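2. Method

We asked 70 students at Fothergill hall what they do with food waste from their rooms. The questions were given on paper, and each person answered alone. Two papers came back empty - we did not use them. 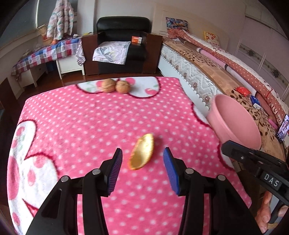
Gemma Lambert

Most students said they throw orange peel and nut shells in the same bin as plastic. The reason given most often was the smell in August, when the compost box behind the building stays closed. Some did not know the box exists. In the next part we compare these answers with the ones from Skirnura hall, where the box stands near the kitchen door.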